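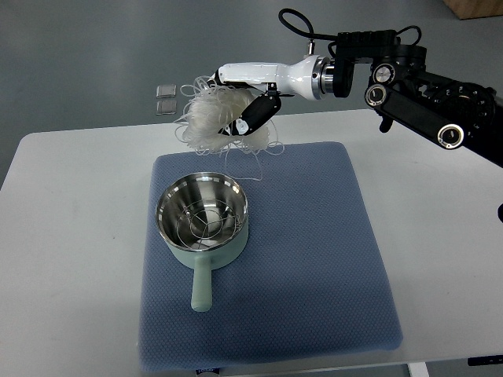
Albertina Bragança argues that a home-built arm should be given a soft load before a hard one, on the grounds that a wooden block hides every fault in the grasp and dry noodles hide very few. The exercises in this chapter follow her order. Readers who built the Addale arm in Chapter 6 will need the wrist flange bolted up and the hand calibrated before going further.

## 7.1 Grasping a tangled load

A rigid part has one shape. A bundle of dry vermicelli has a dense center, a loose margin and strands that leave the bundle in any direction. Three quantities matter at the bench:

- **Closing width**, the gap between opposed fingertips at the end of the grasp
- **Entry depth**, measured from the top of the bundle
- **Holding current**, read at the finger motors after closing

Entry depth is the one most often set wrong. A shallow grasp takes the margin and leaves the center on the mat. A deep grasp drives the fingertips into the mat, and the current reading then reports the table.

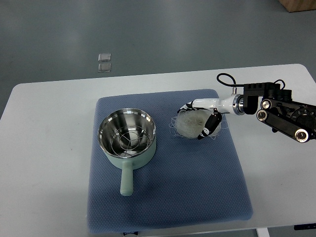
For this reason the current threshold is set in two passes. In the first, the fingers close on nothing, and the controller stores the reading as a baseline. In the second, they close on the bundle at the chosen depth. On the Ukau controller the difference appears in register 96, in raw counts from 0 to 4000. Start with a threshold of 21 counts above baseline and raise it only if the grasp stops early.

A padded mat under the work is recommended. It gives a little under the fingertips – enough to forgive a small height error – and keeps light cookware from sliding on a smooth tabletop.

## 7.2 Approach height

The approach pose is the last pose in which the hand is clear of both the load and the target. It is stored once, by hand, and reused in each trial. The saucepan should stay on the far side of the load from the arm so that the wrist does not have to cross it during the approach.

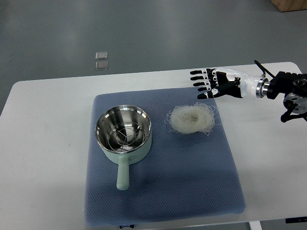

**Figure 7.3.** Hand held palm-down over the table, with the noodle bundle and saucepan on the mat.

Store the pose under a name, then move the arm away and recall it twice. If the two recalled poses differ visibly at the fingertips, return to Section 6.4 and check the wrist bolts before adjusting anything in software.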